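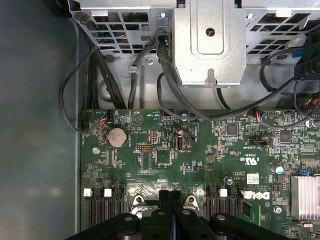
Another Dell on the bench at Jodness.

Since February my side of the shop has had an arm doing the fiddly half of the refurb work, and friends keep asking me if I'm out of a job yet. I'm not! But the job is different, and I've been meaning to write that down before I forget what it used to be like.

I've been taking old desktops apart for nearly 20 years, first at Hajdu and then here. You learn it in your fingertips. You know how hard a memory latch wants to be pushed, and you know the little creak a socket lever makes (which still makes me wince, every single time).
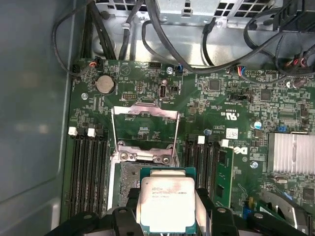
My specialty, if I can call it that, was always processors. I trained most of the people on our floor to swap them, and I was a bit of a tyrant about it — hold the edges, go straight down, no sliding. A Xeon like that one with its smudgy lettering is a chip I'd have lifted with my own two fingers, and all those tiny contacts in the open socket are why I used to hold my breath. Bend one and you've lost the board. Now I set up the job, watch the grip, and keep a hand near the stop button. My neck feels great. My fingers are bored.

The pay stayed the same, which we fought for. What moved was the hours. Two of us used to share the bench, and now one of us runs it while the other does testing and paperwork, swapping at lunch. I love the testing. I do not love the paperwork, and the Jeltum software wants a note for everything, even a pause to scratch your nose.

I also miss the talking. When you're both elbow-deep in a case you chat all morning, and when you're watching a gripper you kind of don't.

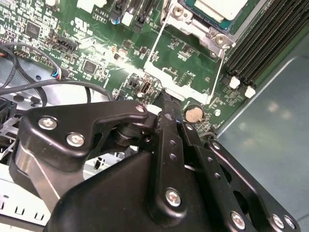 What I'd ask for

If your shop is about to do this, ask for training on the clock. We got 3 days, and I could have used double that. Ask who gets to say stop, too, and get it in writing before the thing is bolted down. And keep some machines for hands only! We do the odd ones ourselves on Friday, and it's the best part of my week.

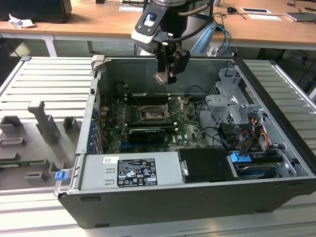 Drultico wrote in under my last post to say their shop went the other way and put the new hires on the arm first, and now the new hires can't do a swap by hand when it's down. That worries me too. I've asked for the Friday machines to go to our newest people for a while, with me hovering, and I should hear back next week.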